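Intro to Home Coffee, Session 3: Extraction
By Bindu Alva
September 21, 2022
Print this page | E-mail this page

Welcome back! Last time we talked about beans and roast, and tonight we get to my favorite part of the whole course, where the water meets the coffee. Bring your notes from the grinder session, because we'll lean on them more than you might think.

What extraction means

Roasted coffee is mostly stuff that won't dissolve. Less than a third of it will go into water at all, and you don't want all of that. Extraction is just the word for how much you pull out. Pull too little and the cup is sour, thin and a bit salty. Pull too much and it goes bitter and leaves your tongue feeling dry, like strong black tea that sat too long.

The lovely thing is that the flavors come out in a loose order. Acids and fruity notes dissolve fast, sweetness follows, and the heavy, bitter compounds are slowest. You can taste this for yourself! Brew into three small cups, switching cups as the brew goes on, and sip them in order. The first is almost syrup, the second is pleasant and mild, and the last is brown water. Then pour them all together and taste again. I have done this with every class and I still love the faces people make at cup one.

What you can change

Grind size is the big one. Finer grounds have more surface, so water gets at the flavor sooner, and in a pour-over they also slow the flow. If your cup is sour, go finer. If it's bitter, go coarser. Move one step at a time and write it down (Nithin D'Souza kept a whole notebook last term and it was a joy to read).

Water temperature comes next. Hotter water extracts faster. For light roasts I go straight off the boil, and for dark roasts I let the kettle sit a minute or two with the lid off.

Time is tied up with the other two. In a French press you choose it directly. In a cone, it depends on grind, filter paper and how you pour, so treat the clock as a clue.
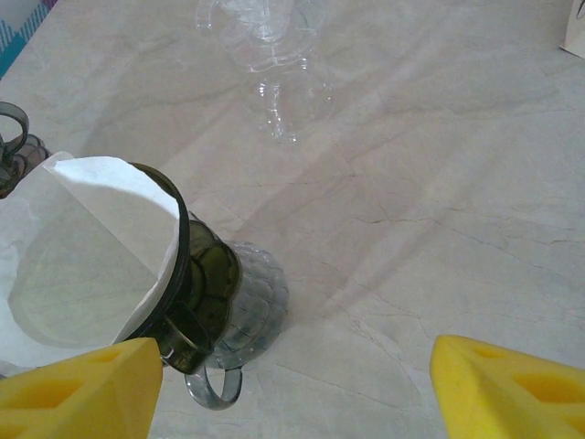 A plastic coffee dripper. Plastic holds less heat than thick ceramic, so it needs very little preheating.

Ratio

Weigh your coffee and your water. Scoops lie, since a dark roast is puffier and lighter than a light one. We'll start everyone at 20 grams of coffee to 320 grams of water, or one to 16, and adjust from there. Changing the ratio mainly changes strength, and strength is a separate question from extraction! A cup can be strong and sour, or weak and bitter. This trips up almost everybody in the first week, so please stop me if it's fuzzy.

The bloom

Fresh coffee holds carbon dioxide from roasting. Wet the grounds with a little water first, wait half a minute or so, and let the gas bubble off before the main pour. Old coffee hardly bubbles.

For next week

Brew the same coffee on two days and change only the grind. Write a few words on each cup, in plain language ("lemony" is great, "weird" is fine). In October we move on to milk.

Contact: Bindu Alva, Trestomier Evening Classes | © 2022 Trestomier | Back to top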